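From: Verklow Sewing and Craft Swap list
Date: 7/7/20
Subject: Re: [verklow-swap] what to put on a plain table?

Hello everyone, and thank you for all the kind notes after my last message. I had meant to answer this one the same evening it came in, but then I got caught up relining a drawer and you know how that goes. I'm copying the question in again for those who get the list in one big batch.

> Hi all. We have just moved our little group into a room at Vurham and
> it is very white and very bare. White counter, white table, shiny
> floor, black office chairs. I would like to put something on the
> table so that it feels less like a place where you wait for the
> dentist. Real flowers are out because we only open the room up now
> and then and they would be dead by the second visit. Is it silly to
> use fake ones? And if not, how big, what colors, and how do you keep
> them from looking dusty and sad? We also have the problem of where
> people put their bags. At the moment they go on the table and there
> is no room left to work. Budget is 70 dollars for everything. Thank
> you in advance, this list has never let me down.

First of all, no, it isn't silly one bit! I was a terrible snob about artificial flowers for years and years. My mother had a bowl of plastic grapes on the sideboard that you could hear squeak when the door shut, and I think I held it against the whole family of fake plants. Then I was given a small potted one at a swap in December, when there was nothing alive in my yard at all, and I put it on my cutting table mostly to be polite. It is still there. I move it when I have a big piece to lay out, and then I put it back, and I would miss it if it went.

So, size. Go smaller than you think. A tall arrangement in the middle of a work table is a nuisance, because you can't see the person across from you and your sleeve catches it every time you reach for the scissors. (I am a great wearer of floppy cardigans, so I speak from experience.) What works for me is a little pot, no taller than a mug or so, set back near the far edge of the table where it isn't in anybody's way. The middle should be left free for whatever you happen to be using. On my table that's usually a roll of tape and one pair of scissors, and a cup of coffee that shouldn't be there.

For color, with that much white and black around you, I'd pick something warm. Pink and yellow together sounds like a birthday cake, I know, but against a white table it's lovely, and as long as there is a fair bit of green leaf in with it, it doesn't look too sweet. White flowers would be my last choice in your room. They are very pretty in the store and then you get them home and set them on a white surface and they just go away. If you already own some white ones, try them against something black, like the seat or the back of one of those office chairs. I tucked a little white blossom on a chair once when I was clearing the table, and it looked better there than it ever had in its vase.

Now the dust. Please don't use the hair spray trick that was going around on this list a while back. It does make them shiny for a week, and then it turns tacky and holds on to every bit of lint in the room, and if you sew, that's a lot of lint. A soft dry paintbrush is all you need, the kind sold for pastry is fine. Do the leaves first and then the petals, working from the middle out. Once or twice a year I put fabric ones in a paper bag with a couple of spoonfuls of salt, fold the top over and give it a good shake. Hold on to the pot from outside the bag while you do it - I have had one come apart on me and spent the rest of the afternoon with the hot glue. Plastic ones can just be rinsed in cool water and left on a towel overnight.

If the pot is very light, put a few pebbles or a handful of old buttons in the bottom, under the foam. Otherwise it will go over every time somebody drags a piece of fabric across.

About the bags. We had exactly the same trouble when we met at the old Baptista building, which had one table and 19 of us trying to use it. If you have a long counter, then you have your answer already. Make the counter the place for bags and the table the place for hands. The trick that finally made it stick for us was sewing everyone the same simple soft pouch in black, with a little white tag on each, so that they sit in a row on the counter and look like they belong there. People will put a nice pouch back in its row. They won't do it with a grocery sack, I don't know why. Write the name on the tag in laundry marker, and leave a good hand's width between pouches so that they don't all slump together. A small colored sticker on the counter to mark where the row starts helps too, silly as it sounds.

The pattern I used is number 324 in the Stellia booklet, with the lining left out and the corners boxed a bit deeper. You can get four from a yard and a half if you're careful about the grain. I have a scan of my notes and will happily send it to anyone who asks. Black shows every thread, so keep a lint roller handy, but it does hide the marks from the counter.

As for your budget, the flowers will be the cheap part. I would spend a few dollars on those and put most of the 70 into fabric and decent zippers. Cheap zippers are the one thing I always regret. And if there's something left over, get a clip or two to run any loose cords down the table leg, so that they aren't hanging where a foot can find them.

One more thing on the chairs. I wouldn't worry about them being office chairs. They roll, the backs are good and tall, and your back will thank you after two hours of hand stitching. If you have one without wheels, save it for whoever is doing the fiddly work, as it stays put while you lean in.

Do write back and tell us how the room comes along, and what you picked in the end. I'm always glad of an excuse to talk about pouches.

Warmly, from the cutting table

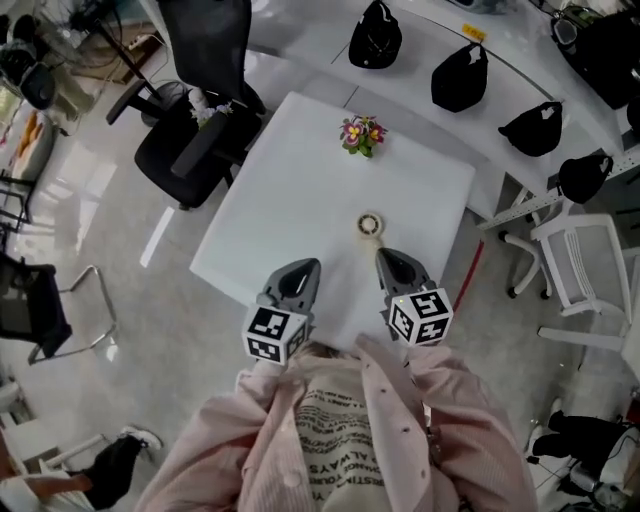
P.S. I nearly forgot about the thread swap. I still have the big box from last time, 619 spools by my count, and more of them are beige than I would like. If you want a handful for your pouches, tell me cotton or polyester and I'll set them aside before the next swap. The blacks go first, so please don't be shy about asking early. I also have a few short white zippers that would do for the inside pocket, if anyone is making the version with the pocket, and you're welcome to those as well.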